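Loan requirements for a small print exhibition: facility report and light levels

Asked Oct 13, 2021, in Museums and Collections

Our gallery in Sakside has been offered the loan of 38 etchings by Nedetti from a private foundation. The exhibition is planned to open in January. The lender has requested a facility report before signing the loan agreement, and has asked that light on the works be limited. We have not previously borrowed works on paper. What should the facility report contain, and is there a recognized limit for light exposure? The hanging space has two north-facing windows with blinds, and the lender's letter mentions lux hours, a term with which our board is not familiar.

Answer 1 (accepted)

A facility report is a standard document in which the borrowing institution describes its building, security, fire protection, climate control, handling procedures and insurance. Most lenders accept a general form, although some foundations supply their own. You should ask which form is preferred before completing one. Climate readings from the actual gallery will be expected, and a year of records is preferable to a single season.

With regard to light, 50 lux is the level commonly requested for prints and drawings. Lux hours are the light level multiplied by the time of exposure. A print shown at 50 lux for 10 hours a day receives 500 lux hours each day. The lender may set a total for the whole exhibition, in which case your opening hours — including evening receptions and cleaning — must be counted.

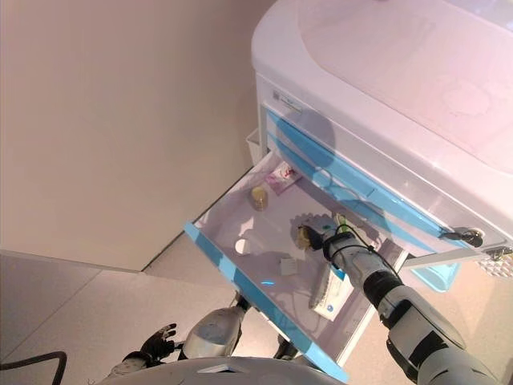 Cart with key-locking drawers, bottom drawer open.

The windows should be covered completely during the loan. Blinds reduce daylight but seldom exclude it, and ultraviolet filtering film does not lower visible light to the required level. The Hashemi collection lent us 107 sheets some years ago on the condition that all windows be boarded from the inside, and the agreement stated this in writing.

Answer 2

The above is correct. Please also confirm who will write the condition reports on arrival and on return. When we borrowed the Sternari woodcuts, the agreement required the lender's own courier to be present at unpacking, and we had not budgeted for travel or lodging.

Answer 3

Our windows let in over 1,000 lux on a clear morning. A meter is worth purchasing.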